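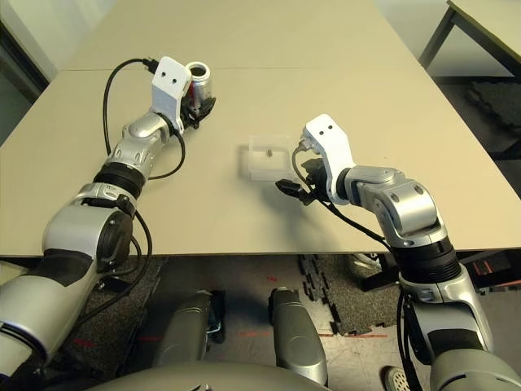
Workshop Tips: House Rules for the Robot Table

Posted 1/15/24 by Trefor Morgan, Lirncombe workshop pages

These are the rules we keep for bench work with robot arms. They started as a sheet taped up by the door and got longer. If you share a table with an arm at home or in a club shop, take what fits your setup.

Before you switch on

Clear the table down to what the job needs. Pens, tape rolls and coffee cups go on another surface. An arm that bumps a stray screwdriver can send it a long way.

Empty drink cans make good practice objects, but rinse them and let them drain overnight. Leftover soda gets into finger joints and stays there. Throw out any can with a torn rim.

Small parts go in a clear box. You can check what is inside without reaching in to pick it up.

Run a hand along each cable from end to end. There should be enough slack for the arm to reach full stretch, and no loop big enough to catch on a corner.

While it is running

One person runs the arm and one person stays by the stop button. The person at the button doesn't do anything else - no phone, no sorting parts.

Keep your feet behind the floor tape. Closed shoes only.

Never hand an object to a moving gripper. Stop the arm, set the object on the table, step back, start again.

With two arms, finish the move on one side before you reach in on the other, and only reach in with both stopped. Perrine Fleury taught us to say "hands in" and "hands out" aloud. It feels silly for the first 2 sessions and then you stop noticing.

Checking the fingers

Open the gripper all the way and look at the pads first, then the body of each finger. Light scuffs on the body are normal wear. A chip or crack on a pad means the finger comes off and gets replaced before the next job.
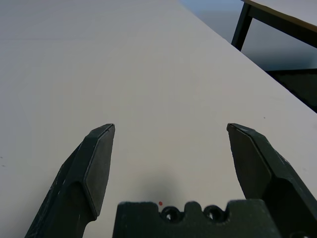 Fingers open over a bare stretch of table, with light scuffs on the dark parts.

Wipe pads with a barely damp cloth. Skip the solvent unless the maker of your fingers says it is safe for that plastic. Snug the finger screws by hand and mark them with a paint pen so you can see if one has turned.

Cleaning the table

Pale tops show marks early, so deal with specks and smudges at the end of the day. Dish soap and warm water will take off most of it. Dry the top fully, and do the seams with a folded paper towel.

Log sheet

Write down the date, who ran the arm, who had the button, and anything that got dropped or pinched. Ilze Mockus keeps the binder. We went over the old sheets in October and the most common note by far was "cable caught", which is how the cable check got onto this page.

Spare log sheets are in the top drawer, under the paint pens.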